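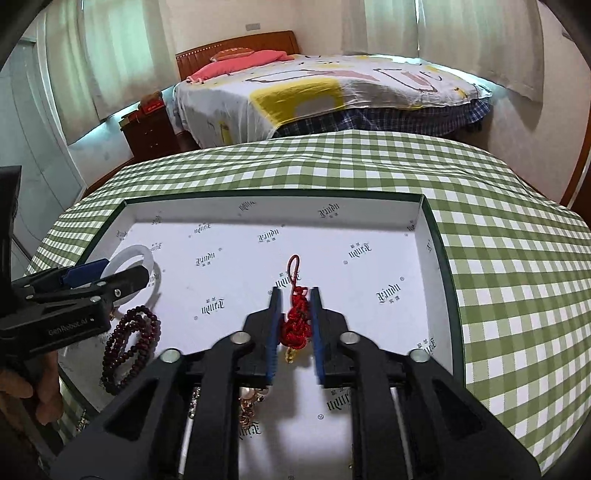 The green box lid, with the bracelets in it and the red knot held in a gripper.

I have been promising myself since April that I would sort out my jewelry, and this week I finally put the gingham cloth on the table, made a big pot of tea and got on with it. I should say right away that I don't own anything grand. Most of what I have came from markets, from birthdays, or from my aunt, who couldn't walk past a bead stall in Odimwood without opening her purse (and I'm afraid I take after her!).

For years it all lived in a drawer in the hall, together with batteries and spare keys, and every time I wanted one necklace I pulled out four. So this time I tipped everything into a shallow box lid with a dark green rim and a white inside, which I'd kept because it seemed too nice to throw away. A lid is a lovely thing for this job. The sides are low enough that you can get at everything, and the beads don't roll off under the stove the way they did last time, when I was still finding them at Christmas.

The dark red beads are my favorites. I have a bracelet's worth of little round ones and they go with nearly everything, even my old gray cardigan. The red knot with its bit of gold was a present from Marin Ionescu, who used to live upstairs from us, and I've never worn it or known quite where to hang it. For a while it was on the bedroom door, then on a lamp, and after that it went into the drawer with the batteries, poor thing. I think it deserves a hook of its own by the window.
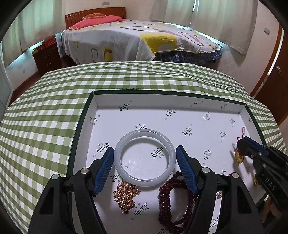
What goes where

The pale bangle is getting a soft pouch to itself. It's the piece I worry about most, as I have a wooden floor and clumsy hands, and I'd be heartbroken to chip it. I still have to wet my hand with soapy water to get it on, so it mostly comes out for weddings.

The gold-colored chain with the fan pendant (or is it a leaf? my sister and I have argued over this for years) needs its knots teased out first. Dörte Kramer taught me to lay a chain flat, put one tiny drop of baby oil on the worst bit and work at it with two pins, very slowly, with the radio on. Then you close the clasp and hang it up straight away, before it has a chance to misbehave again.

The long beads will be coiled in a saucer, and the small sparkly things are going in an egg cup until I find something better. If you have a clever idea for keeping tiny pieces together, do write and tell me, I'd love to hear it. I may have another look in the shops at Devavberg next time I'm there, though I know very well I'll come home with more beads.

Search this blog Search Go

Recent posts
A new handle for the old teapot
My aunt's button tin
Plum cake for 12
Mending the blue curtains

Contact | Copyright 2026 | Back to top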